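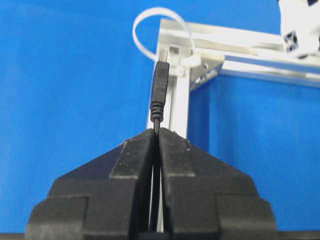 Does rereading your notes help you score better on a vocabulary test?
Our results say it helps very little, and less than most of our class expected.

We asked 42 students to study the same word list for a quiz. Half reread the list, half covered it and tried to recall the words. The rereading group felt more confident going in and scored 2 points higher out of 100. Els Dewulf calls that a win for rereading. I don't buy it. A gap that small could come from who slept well.

We also let people pick their own group, a mistake Maarten De Graaf pointed out in September and we ignored. The stronger students may have all picked the same side. Marloes Van Wijk wants to repeat the test with assigned groups and a second quiz a week later.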